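I stayed up way too late reading the Vatbridge threads again, and I have opinions, so get comfortable.

If you're new (and a lot of you are, hi!), Vatbridge is the anonymous poster who claims to work somewhere inside the Aquino water deal and drops little riddles about it at three in the morning. Half a sentence, a row of numbers, a question mark. Then everybody piles in and explains to each other what it means. I was one of the pilers for most of a year. I made charts! I had a color for every county supervisor.

My opinion, and I know it'll cost me some readers, is that we should quit decoding and start asking for paper.

Look at the August post, the one that just said "28 before the bridge." By breakfast there were people who were sure it meant 28 arrests, and people who were sure it meant 28 days, and one very patient man who had worked out that it was a page number in the Likeck report. I read page 28 of the Likeck report. It's about culverts. He told me I was reading it too literally, and when I asked what reading it properly would look like, he sent me a link to his own chart.

And you can't lose at this game, that's what bugs me. If something happens in 28 days, great, he called it. If it doesn't, well, the date was there to throw off the bad guys. I went back through my own notebook and found 59 predictions I'd copied down as solid. I could match 14 of them to anything that happened in the real world, and I was being very generous with myself (I counted a resignation that had already been in the paper). The rest just sort of melted away and we all moved on to the next riddle without mentioning it.

Mylene Magbanua wrote to me after my last post and she was pretty mad. Her point was that Vatbridge got ordinary people looking at a contract they'd never have heard of otherwise, and that I was being a snob. I've thought about it a lot, and I think she's right about the first part. I would never have typed the word "Aquino" into a search bar without those threads. I'm grateful for that, I really am. But looking at a contract means reading the contract, and when I asked in the group who had read it, I got almost 100 replies and two of them were yes. 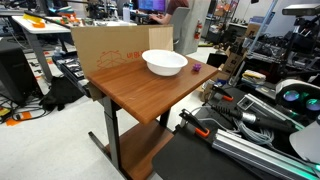 The two who had read it were also the least excited people in the thread, and I wish more of us had listened to them. They had boring questions. Why does the Classide office get paid up front? Who signed the extension, and was it on the agenda that night? Those are questions you can take to a public meeting and say out loud into a microphone – and somebody up there has to answer, or has to sit there not answering while the whole room watches.

Try doing that with "28 before the bridge."

I'm not saying there's nothing wrong with the deal. I think there's plenty wrong with it! The extension smells funny to me and it has from the start. But if there is something rotten in there, the riddles are the best thing that ever happened to the people behind it. They get to wave at us and say, see, it's the chart crowd again. And we hand it to them, every single time, with color coding.

So I've put in a records request for the extension and the payment schedule, and I'll post whatever comes back, even if it's forty pages of culverts. If Vatbridge wants to post a real document in the meantime, I'll read that too, and I'll be happy to say I was wrong. Comments are open. Mylene, I saved you a spot.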